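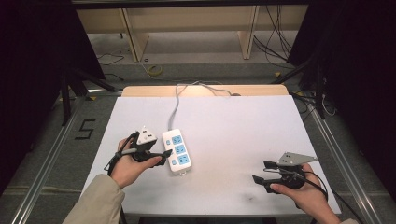 Getachew Gidey writes that he has read the tenancy handbook twice and still cannot tell which electrical items in his flat are his to look after and which are ours. Several residents have raised the same point, and the answers below have been revised accordingly. They apply to all homes let by Gondwood Housing at Vandgate and Clendent. They do not apply to garages or to the shop units on the ground floor at Clendent, which have separate leases.

Electrical safety in your home: frequently asked questions

Last reviewed 10/20/25

Which parts of the electrical system does Gondwood Housing maintain?

We maintain the fixed wiring, the consumer unit (fuse box), wall sockets, light switches, ceiling fittings, extractor fans and any fixed heaters that were in the home when your tenancy began. We also maintain the hard-wired smoke and heat alarms.

Which parts are my responsibility?

You are responsible for anything you plug in. This includes kettles, lamps, televisions, chargers, extension leads and multi-socket power strips. You are also responsible for light bulbs and for plug fuses, except in sheltered homes, where the scheme office will replace bulbs on request.

If an appliance was left by a previous tenant and you chose to keep it, it is treated as yours. You will have signed a form to this effect when you collected the keys.

How often is the wiring inspected?

The fixed wiring in every home is inspected at least once every five years, and again whenever a home becomes empty. We manage 920 homes across the two estates, and the inspections are carried out block by block. The current programme is being carried out by our contractor, Zieliński. Its staff carry photographic identity cards, and you should ask to see one before letting anybody in.

How will I know when my inspection is due?

We will write to you at least 21 days beforehand with a proposed date and a morning or afternoon slot. If the date is not suitable, please telephone the number on the letter. Appointments may be moved once without giving a reason. If you need to move the appointment a second time, we will ask you to speak to your housing officer.

What happens during the visit?

The power will be switched off for part of the visit, usually for no more than two hours. Please save any work on computers and move furniture away from the fuse box and wall sockets where you are able to do so. If you cannot move heavy items, tell us when you confirm the appointment. Fridges and freezers may be left as they are, with the doors kept closed.

If you or anyone in the household uses medical equipment that needs mains power, you must let us know before the visit so that other arrangements can be made.

May I use an extension lead or power strip?

Yes. We ask that you follow these rules:

Plug the lead directly into a wall socket. Do not plug one extension lead into another.
Check the maximum load printed on the lead and keep the total below it.
Do not use an extension lead for a washing machine, tumble dryer, dishwasher or portable heater.
Unwind a reel fully before use.
Keep leads out of kitchens where they could reach the sink, and out of bathrooms altogether.
Do not run a lead under a carpet or through a doorway where the door closes on it.

How do I work out the load?

The power used by an appliance is normally given in watts on a label on its base or back. Add together the figures for everything that will be switched on at the same time. A heater rated at 2000 watts takes up most of what a standard 13 amp plug can carry, and for that reason a heater should always have a wall socket to itself.

Is it safe to leave a power strip switched on overnight?

A strip in good condition, carrying a light load, may be left on. Many residents prefer to switch off what they are not using. Where each outlet has its own switch, this can be done without pulling out plugs. Phones, scooters and electric bicycles should not be charged while the household is asleep. Electric bicycles must not be charged in stairwells or corridors at any time.

Can I have more wall sockets fitted?

You may apply for extra sockets using form E4, available from either estate office. We received 482 such requests last year, and those from homes with fewer than two double sockets in the living room are dealt with first. Where a request is approved on these grounds, there is no charge. In other cases you may pay for the work yourself, provided that it is done by a registered electrician and that you send us a copy of the certificate.

You must not carry out the work yourself, or begin any work before you have our permission in writing.

A socket feels hot or smells of burning. What should I do?

Switch off the supply at the fuse box if it is safe to do so, do not touch the socket, and telephone the emergency repairs line at once. If there is smoke or flame, leave the home and call 999.

The power keeps tripping. Is this an emergency?

Unplug everything on the affected circuit, reset the switch, and plug the items back in one at a time. If the power trips when a particular appliance is connected, stop using that appliance. If it trips with nothing connected, report it as an urgent repair. A call-out which finds that the fault lies with a resident's own appliance may be charged for.

Whom should I contact if I disagree with a charge?

Write to Rok Nedeljković, Repairs Manager, at the Vandgate estate office, giving your address and the job number. Charges are put on hold while a query is being looked into. Charges raised before August were handled under the former policy, and copies of that policy can be requested from the same office.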